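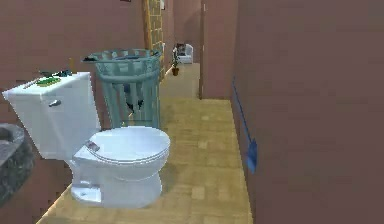
Água com menos pressão durante a madrugada: o que muda na Praria a partir de abril

Por Redação | abril
38 compartilhamentos | 12 comentários

Quem mora na Praria e costuma tomar banho tarde já pode ir mudando o hábito. A Hilteris, que cuida do abastecimento do bairro, confirmou que vai reduzir a pressão da água durante a madrugada, todas as noites, até as seis da manhã. A medida começa agora em abril e vale por dois meses, com possibilidade de prorrogação. Recebi o comunicado junto com a conta, dobradinho lá dentro, e confesso que quase foi para o lixo reciclável com o folheto da pizzaria!

Liguei para a empresa para entender melhor (depois de uma musiquinha de espera que ainda está na minha cabeça) e a explicação é a seguinte: a rede da parte baixa do bairro é antiga, os canos sofrem mais quando todo mundo está dormindo e ninguém abre torneira, e é nessas horas que aparece boa parte dos vazamentos. Com menos pressão, perde-se menos água pelas emendas velhas. Ao mesmo tempo, as equipes vão trocar os registros da rua Vaughan e das travessas, serviço que estava prometido desde o verão e que a gente já tinha dado por esquecido.

O comunicado fala em redução, e a atendente insistiu bastante nessa palavra. A torneira do térreo deve continuar funcionando, mais fraquinha. Já nos andares altos dos prédios sem caixa-d'água em ordem a história pode ser outra, e aí cada condomínio vai ter que se virar. No meu prédio, que é baixinho e tem caixa própria, acho que vamos sentir pouco. Já no Clestholm, o conjunto lá do alto da ladeira, o assunto tomou conta do grupo de moradores no mesmo dia em que as contas chegaram. Passei por lá no fim da tarde e ouvi de tudo - gente querendo encher balde, gente perguntando se a conta vai baixar, gente que só queria saber quando iam tapar o buraco da calçada em frente à padaria.

A padaria, aliás, é um caso à parte. O forno liga quando ainda está escuro, a massa precisa de água e o pessoal do balcão me contou que vai deixar tambores cheios desde a véspera. Perguntei se o pão ia atrasar e me olharam feio. O pão sai no horário, disseram. Fica registrado.

Também fui atrás da questão do consumo, que é onde o bolso sente. Junto com a redução, a Hilteris lançou um desconto de 10 por cento na tarifa para as casas que gastarem menos do que gastaram no mesmo período do ano passado. Não precisa fazer cadastro, o cálculo é automático e aparece na conta seguinte, numa linha separada. Quem se mudou há pouco tempo e não tem histórico no endereço fica de fora nessa primeira fase, o que me pareceu bem injusto com os vizinhos novos, e falei isso para a atendente. Ela anotou (ou disse que anotou).

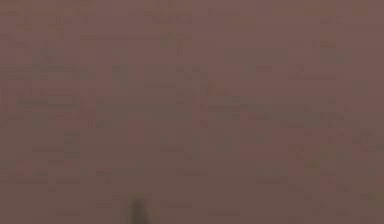 A água vai faltar de vez em algum momento?

A Hilteris não prevê corte total durante a madrugada comum, mas haverá interrupções curtas nos dias de troca de registro, sempre avisadas na véspera por mensagem de celular e por cartaz nas portarias.

E sobre essas mensagens vale um lembrete. Muita gente no bairro mudou de número e nunca atualizou o telefone na conta, eu incluída! A atualização pode ser feita pelo telefone que vem impresso no alto da fatura ou no posto de atendimento perto da feira. Fui ao posto logo cedo, a fila estava pequena e resolvi tudo em cerca de três minutos, contando a conversa sobre o tempo. Levei a conta e um documento com foto, e só pediram isso mesmo.

Os vizinhos mais antigos lembram que essa novela dos registros é velha. Já abriram a Vaughan, fecharam, abriram de novo, o asfalto ficou todo remendado e quem passa de bicicleta sabe exatamente onde desviar. Dessa vez a promessa é de recompor o piso no mesmo dia em que cada trecho for fechado. O ônibus mantém o itinerário, só o ponto em frente à farmácia muda para a esquina de baixo enquanto a obra estiver naquele quarteirão. Para quem vai de carro, vai ter desvio pela rua da escola, e já fico imaginando a confusão na hora da saída das crianças.

Aproveitei para perguntar sobre a cor da água. No ano passado, depois de um conserto, saiu um líquido cor de chá da minha torneira e perdi uma leva inteira de roupa branca - uma tristeza. A orientação é deixar correr um pouco a torneira mais próxima do cavalete antes de usar a máquina de lavar e, se a cor não sumir, ligar e pedir uma visita. A empresa diz que não cobra por essa visita. Se a roupa manchar, dá para pedir ressarcimento, com foto e com o número do protocolo. Eu não tinha guardado protocolo nenhum, claro. 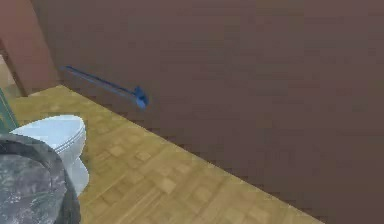 Outra dúvida que ouvi muito no Clestholm foi sobre vazamento dentro de casa, porque com o desconto na mesa todo mundo resolveu virar fiscal do próprio hidrômetro. O teste é aquele velho conhecido: fecha-se tudo antes de dormir, anota-se o número do medidor e confere-se de manhã. Se o número andou, tem água indo embora por algum lugar. O vaso sanitário costuma ser o primeiro suspeito, e um pouquinho de corante de bolo na caixa acoplada entrega o problema - se a cor aparecer na bacia sem ninguém ter dado descarga, a vedação está ruim. Fiz aqui em casa com o azul que sobrou de um aniversário e descobri que a minha vedação já era. A peça nova custou menos do que eu esperava e a loja de ferragens da praça disse que nunca vendeu tanta na vida.

Sobre a prorrogação, ninguém na empresa quis cravar nada. O que me disseram é que a decisão depende do andamento da obra e das medições de perda na rede, e que os moradores vão saber por comunicado na conta, do mesmo jeito que agora. Pedi que colocassem também um aviso na porta da feira, onde todo mundo passa, e ficaram de ver.

Enquanto isso, quem tiver conta com valor estranho pode pedir revisão no posto, de manhã ou à tarde. Se alguém da parte baixa notar diferença já nas primeiras noites, me escreve contando a rua e o andar, que pretendo voltar ao assunto quando a obra chegar na segunda travessa.

Compartilhar | Comentar (12)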